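From: Annick Charpentier
To: Brikivside neighbors list
Subject: Re: [brikivside] painting the back room, what white??

Hi all, and hi Brenden,

I've been meaning to answer this since Friday and then kept not doing it, sorry! I'm leaving your message in so people can follow along.

> On Friday, Brenden wrote:
> We finally got the keys to the place on Ollum Street and the back
> room is a horrible mustard color. My wife wants white. I went to
> the paint store and there are 41 whites on the card. Forty-one!
> I got one sample pot that looked fine in the store and at home it
> looked blue. Has anyone done a plain white or pale gray room
> lately that they don't hate? Also do I really have to prime? The
> room is small and gets morning sun only.
> Brenden

OK so yes, please prime. I skipped it in our upstairs hall years ago over a tan that wasn't half as strong as your mustard, and I ended up doing four coats and the corner by the light switch STILL looks like weak tea when the lamp is on. One can of primer would have been cheaper than the extra gallon, never mind the weekend.

About the color. I went through all this in March when I did my sewing room, and what I learned (slowly, with a lot of complaining) is that these pale grays are never one color once they're on something big. I had mine down as a cool gray. Then I'd walk past at a different hour and it was nearly pink. Same can, same roller! I thought the store had mixed it wrong and went back to fuss at them, and the guy at Hoarau very patiently put a dab of it on the lid and it matched perfectly. It's just light and shadow pushing it around. The picture shows the kind of thing I mean, a grayish white going cooler and lighter up at the left and warming to a pinkish off-white over on the right, with only a soft shadow in the middle:

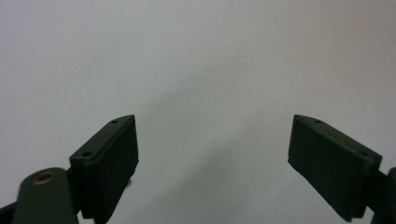
What I'd do in your room

Get two or three sample pots, and don't paint them straight on the mustard. The yellow will fool your eye every time, and I bet that's why yours went blue on you. I use big sheets of white poster board, two coats each, right out to the edges so there's no border. Then tape one up by the window for a day, and move it to the wall opposite the next day. Look at it with your coffee and look at it again at night with whatever bulb you're going to be living with. My sister thinks this is nuts and picks hers off the little card, and I will admit her kitchen is very nice.

With morning sun only, I'd lean warmer than you think. By 3 in the afternoon a cool gray in a room like that can get pretty gloomy.

Rollers and such

A short nap roller if the walls are in decent shape, and a decent brush for cutting in. I sand lightly with 120 between the primer and first coat and wipe it all down with a damp rag. Some people don't bother. Don't go back over a patch that's started to set up, just leave it alone and catch it on the next coat (I say this every time and then do it anyway).

My room took a bit under a gallon for two coats. I have about 30 feet of wall in there and a low ceiling, so yours may be close to that.

I've still got a roller tray, an extension pole and most of a roll of blue tape if you want to borrow them. They're in the garage, just knock. And if anybody else on the list has used the Hoarau eggshell in a bathroom, could you tell me how it's holding up? I'm doing ours next and I can't decide between that and satin.

Annick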